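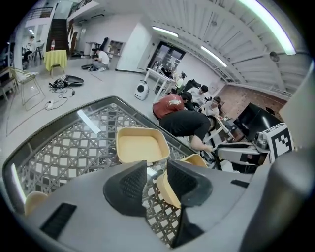

Brernmont — November 2022

Report of the Home Furnishings Study Group on its visit to the Zundumari workshop and rooms

The Study Group visited the Zundumari premises in Brernmont at the invitation of the firm. The purpose of the visit was to look at woven-top furniture and small tableware in ordinary use, and to learn how the firm repairs and returns pieces that come back from its customers. The group was received by Trinidad Mercado, head of the finishing department, and was accompanied for most of the day by Mark Anthony Manalo of the repair desk. This report is intended for members who were unable to attend and for those who will prepare the spring reading list.

Arrival and premises

Zundumari occupies a former seed warehouse on the east side of the rail line. Visitors should use the side entrance, as the front door is kept for deliveries. The working floor measures 2475 square feet and is divided between weaving, glass fitting and packing. A smaller floor below holds the rooms in which finished furniture is placed and lived with before a design is approved. Coats and bags were left at the desk, and visitors were lent soft overshoes for the weaving area.

The firm makes tables, benches and a limited number of trays. It buys its glass cut to size from Lozano, a supplier in the same district, and does no cutting of its own. The small tableware shown during the visit comes from Herby, a household line that Zundumari stocks alongside its furniture.

The weaving floor

The morning was given to the weaving floor. Panels are woven flat on a board, beginning at one corner and working toward the opposite one, so that the strips run on the diagonal when the panel is set into its rim. Ms. Mercado explained that a straight weave is easier to make and considerably easier to repair, but that customers have asked for the diagonal for as long as she has worked there. A straight weave also shows any error in the squareness of the rim. On a diagonal panel a small error is lost in the pattern.

Two shades are normally used together. Members asked whether three had been tried, and were shown a sample in gray, white and dark blue that had not been taken into the range. The sample was handsome at a distance and confusing close at hand, particularly under glass. One member of the group preferred it to everything else seen that day and wishes this to be recorded.

The panels are rested for several days before glass is laid over them. During this time the strips relax and any loose ends show themselves. The group saw panels at rest on racks along the inner wall, each with a card giving the starting date and the initials of the weaver. Cards are kept after the table is sold. The oldest card in the drawer that was opened for us bore the number 2171, and Mr. Manalo was able to find the matching entry in the repair book within a few minutes. The table had come back once, for a chipped corner, and the weave had been left as it was.

Glass fitting

Glass is fitted by two people, one at each end, and is lowered onto small pads set inside the rim. The group observed this being done twice. Dust is the chief difficulty. A single thread between glass and panel is very noticeable once the table is in a bright room, and the glass must then be lifted again. The department keeps a record of such second liftings, and 128 were entered for the past year. Ms. Mercado regards this as too many and has moved the fitting bench farther from the packing area, where paper is torn.

Members with glass-topped tables at home asked about cleaning. The advice given was a damp cloth, wrung out well, followed by a dry one, and no spray applied directly to the surface. Liquid sprayed near the edge can find its way under the glass and mark the weave. Anything that has been spilled should be wiped toward the middle of the table and lifted off.

The rooms below

After lunch the group went down to the lower floor. It is a lived-in floor, with bags, cables and equipment about and people at work, and the furniture is expected to take its chances among them. Several men were bent over their work at the far side when we came in, and continued with it. A long look at furniture under such conditions is worth more than an hour in a showroom, and members are encouraged to ask for the lower floor when they arrange visits of their own.

The piece that held the group's attention longest was a glass-topped table with a dark rim, its lattice made up of diagonal strips in gray and white. Under bright light the glass gave back a strong streak near one corner and another along the edge, and opinion was divided on this point. Some members found that the glare hid the very pattern the table was made to show. Others held that a glass top will always reflect something, and that the remedy lies in the placing of the lamp. Ms. Mercado agreed with both parties and said that the firm recommends a shaded light for any room in which the table will stand. The dark rim was generally approved. It gives the pattern a firm border and keeps the pale strips from running visually into the floor.

Three rounded containers in tan and yellow had been set out on the glass, among them a square tray with a yellow interior. The warm colors sat well against the gray and white. The question of small objects on a patterned surface was then discussed at some length. A patterned top makes a poor background for patterned dishes, and the group was of one mind that plain colors should be chosen. Rounded corners were thought to be kinder to glass than sharp ones, although Mr. Manalo observed that most of the scratches he sees come from grit under the base of a dish and very few from its corners. He recommends that trays and bowls be lifted when they are moved, and that felt be checked every few months where it has been fitted.

Elsewhere in the room were a metal-framed chair with thin legs, a wooden shelf and a plain white table. The contrast between the white table and the woven one was instructive. Black items had been piled toward one end of the white table, and it took them without complaint, as a work surface should. The glass-topped table asks for lighter use. Households with space for only one table may wish to consider this before buying. The thin-legged chair prompted a shorter discussion on floor protection, and a member who has fitted rubber feet to similar chairs promised to send the measurements to the secretary.

The repair desk

The final hour was spent with Mr. Manalo. Repairs fall into three kinds: chipped glass, loosened rims, and stains in the weave. Chipped glass is replaced and the old piece returned to Lozano. Loosened rims are glued and clamped overnight. Stains are the least hopeful. The firm will replace single strips where the original shade is still in stock, but a new strip beside old ones is usually lighter, and the owner is asked to look at a test piece before any work is begun. More than one owner has chosen to keep the stain.

The group was shown how a strip is drawn out and a new one fed through behind it, using the old strip as a guide. Members were invited to try this on a practice panel. Results were mixed — the work is slower than it looks, and the fingers tire quickly. Strips are sold to the public in bundles of 100, which is a good deal more than a single repair requires, and the group suggested that a smaller bundle be offered. Ms. Mercado undertook to raise the matter.

Practical information for later visits

Groups should be kept to a size that can stand along one side of the fitting bench. Photography is permitted on the lower floor and by request elsewhere. There is no food on the premises apart from a coffee machine, but a bakery across the rail line serves soup until early afternoon. The stairs to the lower floor are steep and have a rail on one side only. Members who need level access should write ahead, and will be taken in by the loading door.

The group thanks Ms. Mercado and Mr. Manalo for their time and patience. Notes on cleaning, together with the repair desk's sheet on felt pads, have been placed in the members' folder, and the practice panel woven during the visit may be borrowed on request.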